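Print this page | E-mail this article
Reading time: 5 min

5. What went wrong

The fault that cost us most of July was not one we had planned for. Our risk sheet had a good deal to say about pinched fingers, flat batteries and people tripping over cables. It had one line on cloth, which read "low hazard", and we stand by that as far as it goes.

5.1 The slip fault

Bed-tidying was the simplest job in the Bokbridge set. The operator holds the gripper, closes it on a piece of cloth lying on the bed, lifts, and lays the cloth down elsewhere. The jaw readings and the wrist view are stored together, and the Lockyer controller later learns from both when to close and how hard. We recorded 315 runs of this job and were rather pleased with ourselves.
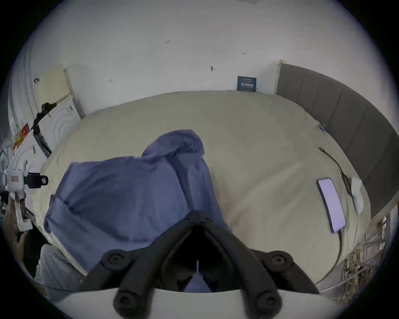 Trouble began when the trained controller was moved to the Nalturell arm. It came down on the cloth well enough, closed, and rose with nothing. It then carried the nothing across the bed with great care, opened its jaws over the right spot, and reported success. In the first 30 trials it did this 11 times. The log for each of them is spotless.

We blamed the jaw pads, then the cloth, then each other. New pads made no difference. The cause lay in how the jaw width was stored. When the jaws close on a thick fold they stop early, and the gap tells the controller that something is held. When they close on a single layer the gap is very nearly zero, and our software rounded it down to exactly zero. A later clean-up step, written for a quite different job with wooden blocks, treated zero as a missing reading and filled it in with the last good value. The last good value was, naturally, that of a jaw still on its way to closing.

The controller had therefore been taught that a thin grip and a half-shut jaw were the same thing. On the Nalturell arm it stopped closing early and lifted. People do not make this mistake with a shirt, and none of the operators had noticed anything odd, as their own grips had held.

Figure 3. Gripper and loose cloth on the bed during the bed-tidying job.
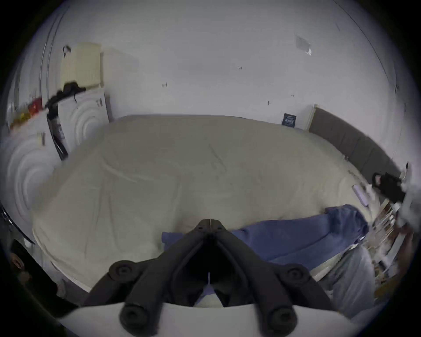

Going back through the set, we found the filled-in value in 37 runs. That is a modest share, but they were nearly all flat grasps, so the controller had hardly any honest examples of one. We took out the clean-up step, restored the raw readings and trained again. Empty lifts fell to two in 30 trials, both on a cloth that had been pressed very flat.

5.2 The safety stop

A second matter came to light while we were chasing the first. The Pliriritz stop switch cuts power to the arm, which is what one wants from it. It also lets the jaws go slack, so whatever is held is dropped. With a pillowcase this is of no interest. The same arm was due to start on mugs the week after, and we would not have enjoyed learning about it then – nor would the mugs. The jaws now have a spring that keeps them shut when the power goes, with a hand release on the side for anyone whose sleeve is involved.

The spring brings its own risk, and we have measured the closing force only at room temperature and with new pads. The line on cloth in the risk sheet has been rewritten and now fills most of a page.

Related items
Folding without tears: towel handling with two arms
Missing values in jaw-width records
Stop switches and held loads: a short survey
Notes on the Bokbridge household set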